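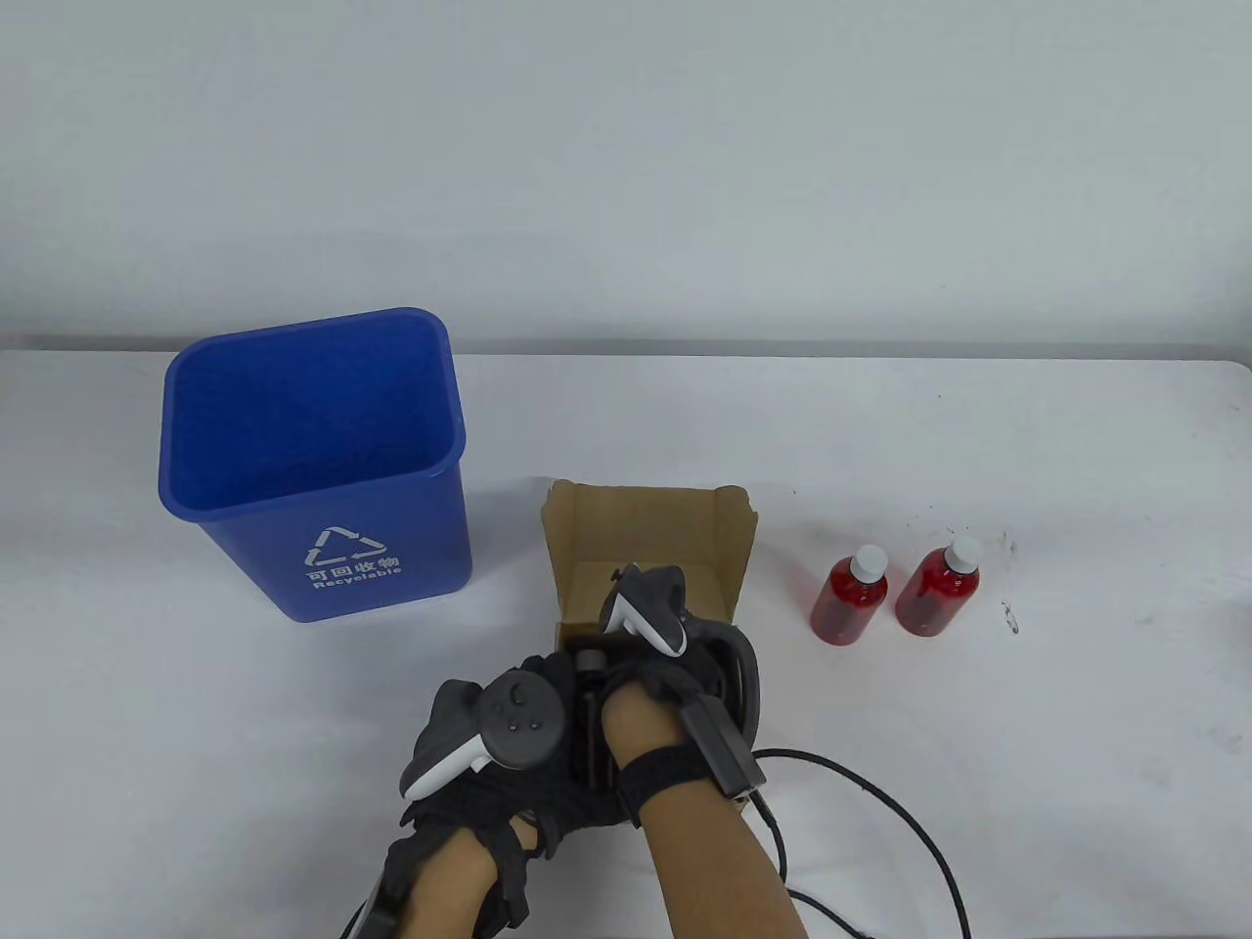 Ingeborg Harms wanted it recorded before anything else that thirteen songs is too many for an opening act, and that she had said so last year too. Recorded.

Tarkville Benefit Concert, planning meeting, March

Present: Tülin Karakaya (chair), Ingeborg Harms, Kai-wen Tai, Bonifacio Segura, Yung-ching Au (minutes). The meeting began at 7:10 p.m., which for us is early.

1. Minutes of the last meeting
Approved, with one correction. Bonifacio did not "storm out" over the drum riser. He left to move his car. The minute-taker regrets the verb.

2. Headliner
Fastero have confirmed in writing, by which we mean a text with a thumbs-up. They will play 75 minutes and would like their name larger on the poster. Kai-wen pointed out that it is already larger than the name of the hospice. Agreed to leave the poster alone and tell them it looks bigger in print.

3. Opening act
Wurkik have sent a set list of 13 songs for a 40-minute slot. Two of these are marked "long version." Ingeborg repeated her earlier remark for anyone who had missed it. Tülin will ask them for eight songs and expects to get ten.

4. Money
Last year's concert raised $2,732 for the hospice after costs. Bonifacio reported over 400 tickets sold so far this year, well ahead of where we stood last March. There was a short silence while people looked for the bad news.
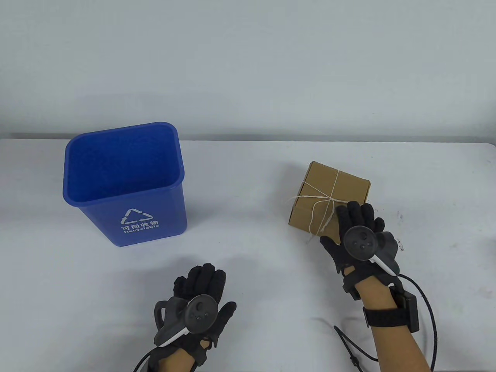
The bad news is the sound system. Leung have quoted for the full rig, and it comes to more than the old one cost us with the smoke machine included. Kai-wen thinks the side speakers could go. Bonifacio, who stood at the side last year, thinks they could not. Kai-wen to ask for a second quote without the monitors' deluxe option — whatever that is.

5. Guitar raffle
The signed guitar has 48 signatures on it, several from people who were only backstage to find the restroom. Discussion of whether this raises or lowers the value. No vote taken. Tickets stay at $5.

6. Curfew
Music stops at 10:30 p.m. Fastero have been told. Fastero were also told last time. Tülin will stand by the stage with a watch, and Yung-ching will stand by Tülin.

7. Other business
Ingeborg asked if the encore counts toward the curfew. Yes.

Closed at 9:05 p.m. Next meeting same room, and Bonifacio will park on the other side of the street.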